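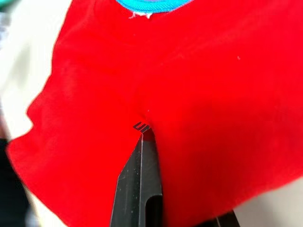 Page last changed: October 24, 2025

Folding bench, red with the teal trim.

Took the red one out of the Gromcombe bag first on the theory that a bright colour would cheer the place up. It has a fuzzy knit that grips itself like an old grudge, so every fold goes in soft and comes out as two fat lobes with a valley down the middle. Pressing flat with the hand helps for as long as the hand is there.

The teal binding is stiffer than the body and wants to curve. Lined the fold up to the trim, then to the side seams, then to the trim again. Seams win. Rania disagrees and has written so on the whiteboard in capitals.

White threads are coming out under the binding where it meets the red. Do NOT pull them. Driss, this means you. Snip, or leave alone and log as frayed.

Pile so far: 18 folded, 26 to go, one sulking under the bench.

To do:
- wash the new lot at 30, reds on their own (see August, pink towels)
- ask Milagros where the good scissors went
- second folding board, the Pluvura one has a warp
- label the frayed bin before Anas fills it with lunch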